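블로그 글쓰기 모임 회의록 / 오후 7시 시작, 9시 좀 넘어 끝

참석: 운영 쪽 전원, 필진 9명. 늦게 온 사람 있음, 따로 안 적음.
기록: 돌아가면서 함. 급하게 쳐서 오타 있을 수 있음. 나중에 고치겠음

## 1. 지난 회의 확인

- 지난번 회의록 이의 없음. 그대로 확정.
- 공동 블로그 이름 "Surnalach" 계속 쓰기로. 발음 어렵다는 말 또 나왔는데 바꾸면 주소도 바꿔야 해서 보류.
- 사이드바 링크 정리는 아직. 죽은 링크 많음. 다음 달까지.

## 2. 댓글 문제

댓글 밀린 게 354개. 스팸 빼고도 꽤 됨. 답글을 다 달아야 하나 말아야 하나로 한참 얘기함.

- 의견 A: 글 쓴 사람이 자기 글 댓글은 책임진다. 늦어도 단다.
- 의견 B: 오래된 글은 그냥 닫자. 답글 부담 때문에 글을 못 쓰겠다는 사람이 있음.
- 의견 C: 한 달에 한 번 몰아서 "답장 글" 하나 올리기. 댓글 중 몇 개 골라 길게 답하는 식.

결론은 C로 석 달만 해 보기. 첫 답장 글은 다음 달 첫째 주. 오래된 글 댓글은 90일 지나면 자동으로 닫히게 설정 바꿈. 설정은 운영 쪽에서. 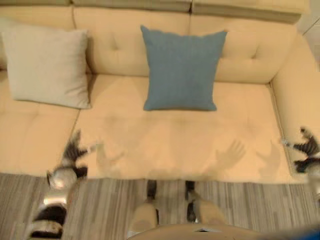 **Itville, 1월** — 겨울 모임 후기 건. 후기 글 초안 돌려 봄. 너무 길다는 의견 다수. 앞부분 교통편 얘기 통째로 빼고, 각자 읽은 글 소개하는 대목부터 시작하기로. 사람 이름은 전부 닉네임 처리, 닉네임도 싫으면 말할 것. 초안 수정본은 공유 문서에 올려두면 각자 확인. 확인 안하면 동의한 걸로 봄.

## 3. 연재 일정

쉬는 사람이 많아짐. 회사 일, 이사, 그냥 지침 등등. 사유는 묻지 않기로 지난번에 정했으니 이번에도 안 물음.

- 매주 올리던 일상 글은 격주로.
- "서랍 속 글" 연재는 13회까지 하고 일단 끝. 14회부터 다시 할지는 봄에 얘기.
- 책 얘기 코너는 그대로. 단, 줄거리 요약만 있는 글은 안 받음. 읽으면서 자기한테 있었던 일이 한 줄이라도 들어갈 것.
- 예약 글 비축분이 거의 없음. 짧은 거라도 하나씩 내 주세요. 사진 한 장에 두세 줄도 됨.

쉬는 동안 필진 목록에서 이름 빼느냐는 문제: 안 뺌. 옆에 "쉬는 중"만 표시. 돌아올 때 따로 신고 안 해도 되고 글 올리면 표시 지움. 반대 없엇음.

## 4. 이어 쓰기 (태그 문답)

다른 블로그에서 넘어온 문답이 쌓여 있음. Hegazy 쪽에서 온 게 제일 오래됨. 미안하다는 말부터 하고 시작하지 말자는 제안 있었고 다들 찬성. 늦은 사과문이 본문보다 긴 글이 너무 많았음.

- 질문이 겹치는 건 합쳐서 한 번에 답함.
- 다음 사람 지목은 선택. 지목 안 하고 끝내도 됨.
- 너무 개인적인 질문(월급, 사는 동네, 가족 건강)은 건너뛰기. 건너뛴 표시도 안 남김.
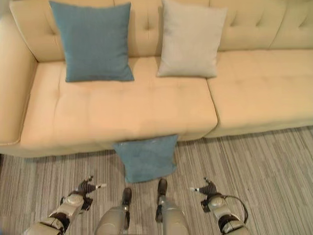 **문: 넘겨받은 문답을 아예 안 써도 되나요?**

답: 써도 되고 안 써도 됩니다. 다만 넘겨준 블로그에 짧은 댓글로 알려 주세요. 두 달 지나도록 글도 댓글도 없으면 운영 쪽에서 대신 인사 남기고 목록에서 지웁니다.

(위 문답은 공지 글에도 그대로 붙이기로 함)

## 5. 기타

- 소식지 발송을 Driltier로 옮기는 건: 써 본 사람이 한 명뿐이라 결정 못 함. 시험 발송 한 번 해 보고 다음에. 구독자 주소 옮기기 전에 안내 메일 먼저 보낼 것.
- 글 상단에 "읽는 데 몇 분" 표시 넣자는 의견. 찬반 반반. 보류.
- 비밀번호 걸린 글은 목록에 제목도 안 보이게. 바로 처리함.
- 옛날 글 지우고 싶다는 요청: 본인 글은 언제든 본인이 지움. 허락 필요 없음. 연재 중간 편이면 앞뒤 글 링크만 손봐 주면 됨.

## 할 일

- 댓글 자동 닫기 설정 → 운영
- 첫 답장 글에 넣을 댓글 고르기 → 필진 각자 두 개씩
- 후기 수정본 올리기 → 초안 쓴 사람
- 죽은 링크 정리 → 운영, 시간 되는 필진
- Driltier 시험 발송 → 써 본 사람

다음 모임 2월, 저녁 7시 그대로. 장소는 단톡에 공지.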